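I look after a small two-arm cell in our workshop at Bultano. We call it Gilbert. In June I took it over from Hamish Cairns, and I promised him that I would write down how I keep it running. So this is a thread, mostly for people who have one similar cell and no service department.

The job of Gilbert is not complicated. Mixed electrical parts go into a blue plastic tray on the left, and the arms sort them over to the right side of a white table. Emergency-stop buttons, relays, connector blocks, pieces with a cable still on them. They come to us from Orken as returns, so no two trays are the same.

When I started, the cell stopped by itself several times in a shift. The message was always the same: gripper communication lost, left arm. You press reset, it works again, and in one hour you are back at the table to press reset.

Hamish had already changed the gripper cable once. A new cable helped for a short time, and then the message came back. So I stopped to look at the cable and started to look at how the cable travels.
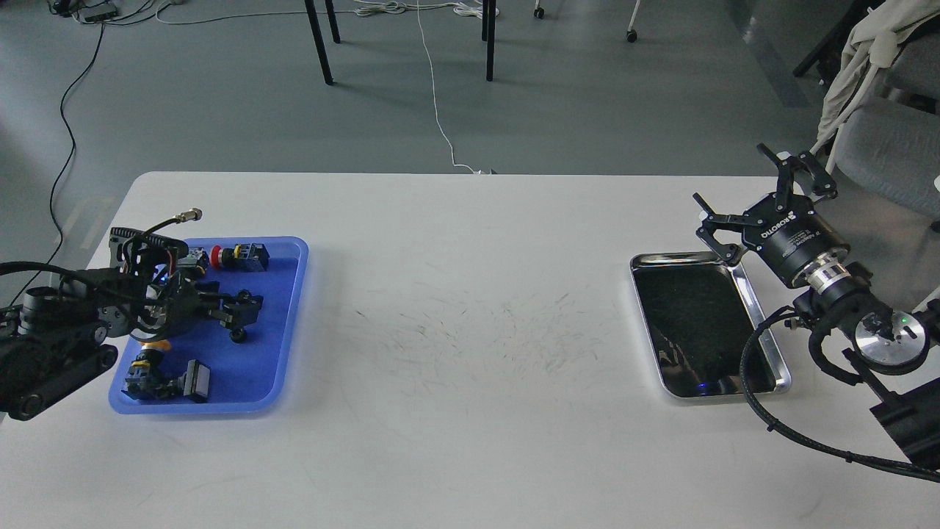 My method was very simple. I put the arm in hand-guiding mode, and I moved the wrist slowly through every pose that the program uses, with my other hand lightly on the cable bundle. You feel it immediately when something pulls. With us it was the turn of the last joint, when the gripper goes from "down into the tray" to "raised for the camera."

In this turn the bundle had no free length at all. All the pull went into the plug. You cannot see this when the program runs at normal speed, the movement is over too quickly.

What I changed: I opened all the ties from the elbow to the wrist and started again from the gripper end. First a loop at the wrist, big enough for the full turn in both directions. Then the first tie. Then a loop at the next joint, then a tie. Whatever is left over goes to the base.

Before, it was done in the other direction, from base to wrist, and it looked very tidy. The tidy arm was the one that stopped.

For the ties I use hook-and-loop tape from Sostex, the wide one. Plastic zip ties hold well, but people pull them too tight (I also did) and after some weeks you find a small step in the cable jacket under each one. If you must use zip ties, you should be able to turn the tie with one finger.

After the new cable routing I ran 60 cycles with only the wrist turn, no parts, at half speed and then at full speed. No message. Then I let it go back to normal work. The fault has not returned, and the hour counter is now at 387 since that day.

Next subject: the fingers. I clean the pads with a cloth and alcohol every morning, before the first tray. Plastic housings leave a thin film and the relays begin to slip, always the relays first. When cleaning does not help anymore I change the pads in pairs. One new pad and one old pad gives you a part that sits crooked, and then you search for the mistake in the vision software for half a day.

After changing pads, check the closed position again. Our program believes the fingers meet at a certain value. New pads are thicker, so they meet earlier, and the program thinks there is a part between them. It carries "nothing" very carefully across the table and puts it down. I watched this for longer than I want to say.

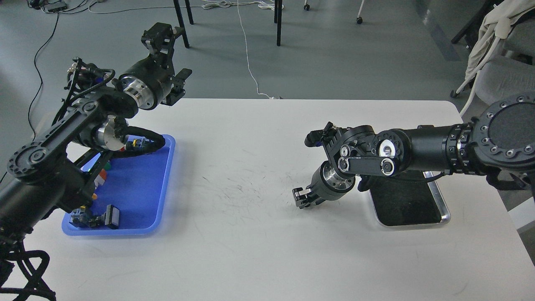 Table height is the thing I would check first in any cell that I do not know. Every reach down is calculated from it, and it moves more than you expect: someone leans on a corner, someone adjusts a leg, someone cleans under it. If the value is a bit too low, the fingers or the part touch the surface and are pushed along it. Our table keeps a good record of this, you can see the dark streaks in the middle between the two grippers. I don't know which of these are from the wrong height and which are from parts that were dragged in normal work, but I take them as a reminder.

To measure it I don't use anything expensive. A feeler gauge, flat on the table, gripper closed, arm at its slowest speed. I go down until the gauge just drags, and I write the value. I repeat it at 4 places, one near each corner of the working area, with each arm. If one place differs from the others, I level the table. I do not correct it in software, Hamish did it this way for a long time and in the end there were so many small offsets that we could not explain them.

Clean the table too, but not with a hard sponge. The camera does not mind gray marks so much, it minds shine. I used a polishing cleaner one time and the ceiling lights appeared on the surface as "parts." The arms tried to pick up a lamp. Now it is only water with a little dish soap, and a dry cloth after.

The tray position is next. People want to put the blue tray down quickly and go away, this is normal. I gave up on asking everybody to place it exactly. Now the cell looks for the rim of the tray before each batch and moves its pick area to match. It costs almost 4 seconds. I think it is a fair price for not having an argument.

The floor cables I check at the end of the day. I follow each one with my eyes from the table to the plug and I look if a chair wheel was on it. A damaged network cable gives you the same error message as a tight gripper cable, so please check both before you order spare parts.

Screws: I put a line of paint marker over each screw that I have tightened, from the head to the body. If the line is broken, the screw has moved. It takes one minute to look at them all. The wrist camera bracket is the one which gets loose with us, and then every pick is wrong by the same small distance in the same direction.

And make a backup of the program before you touch any value, also if it is "only for testing." I keep a paper notebook beside the controller with the date, the old value, the new value and the name. The first page says November 2022 in Hamish's handwriting and then comes a long gap. I try to not leave gaps.

Still not solved: parts with a long cable. The gripper takes the housing well, but the cable hangs down and takes another part with it out of the tray. At the moment I lift slowly, wait a moment above the tray, and then continue. It works for the short ones. If you have a better way to handle this, please write it under this post, I read everything.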